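Home | News | Interviews | Archive | About

Teaching by hand at Cledby

Laimutė Vanags talks fast when she gets to the part about mistakes. Her group at the Cledby lab trains a robot arm to sort toy food, and she spent most of last March rethinking what it should learn from.

"We used to throw out every demonstration where the person fumbled," she says. "Then we kept them, and marked the spot where they recovered. Oh, it was so much better!"

The method, called Rorkent, uses 392 demonstrations, each 30 seconds long. A person steers the arm, and the small camera at its wrist records everything the gripper gets close to.
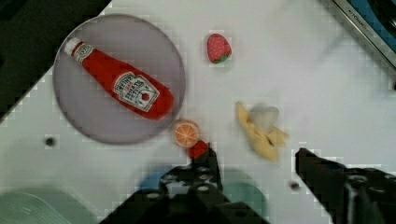
Vanags loves that close view. "A fixed camera sees the whole table, sure, but at the wrist you learn what a near miss looks like. A strawberry off by itself is one kind of problem. A slice of orange right by your finger is a different one, and a ketchup bottle lying across a plate, well, that kept us busy for weeks."

They ran 60 trials with the recoveries left in, and the arm failed in 7. She wants to try messier tables next, with new people steering. "I can't wait to see what they get wrong," she says.

Comments (3)

tessel: Do the marks get added by hand?

Adomaitis: Great read. I'd love to see the 7 failures too.

mbk_9: Trying this with our arm!

Contact | © Trarnier | Back to top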